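Washing a printed kitchen rug without lifting the backing
Last revised 26/12/2021 by Aniela Mazurek
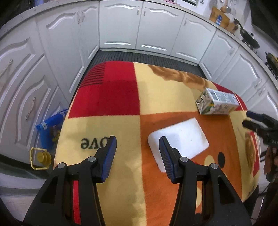 A block-print rug on a kitchen floor, with a white sponge.

This procedure covers flat printed rugs with a bonded non-slip backing. It does not apply to wool, jute or anything with a loose pile. Check the label first. If it specifies dry cleaning only, stop at step 2.

What you need
Vacuum with the brush bar switched off
Two buckets
Mild, dye-free dish detergent
White cellulose sponge
White cotton towels
Drying rack or a smooth railing

Procedure
1. Vacuum both faces. Work along the length of the rug, then turn it over and repeat on the backing at the lowest suction setting.

2. Test for colour transfer. Dampen a corner of a white towel and press it on each colour of the print for one minute. Reds and oranges are the usual offenders. If any dye shows on the towel, use cold water only and skip step 5.

3. Mix the solution. Add 17 mL of detergent to four litres of lukewarm water in the first bucket. Fill the second with plain water for rinsing.

4. Wring the sponge until it no longer drips. Wipe in straight, overlapping passes from the centre out to the hem. Rinse the sponge in the plain water after each pass. Coloured sponges and scourers can shed dye or abrade the ink, so keep to white.

5. Treat grease spots. Apply one drop of undiluted detergent, leave it for five minutes, then blot. Scrubbing spreads the grease into the surrounding fibres and dulls the print.

6. Rinse with plain water, using the same wrung sponge. Change the water when it turns grey.

7. Blot with dry towels and hang the rug over the rack, printed side out. Keep it out of direct sun. Do not fold it while damp, as the backing will crease and may crack along the line.

Drying
Allow a full day indoors in summer and up to two in February if you are in a cold province. A rug returned to the floor too early traps moisture against vinyl and can leave a yellow mark.

Notes
Latex backings go brittle with heat. Tumble drying voids the warranty on the Vevgate range, and the Mekside care sheet sets the same limit.

Eliécer Correa wrote in to ask about vinegar. It will help with odour at one part to ten of water, but leave it off metallic inks.

Related: Care sheet 174, Removing tape residue from vinyl flooring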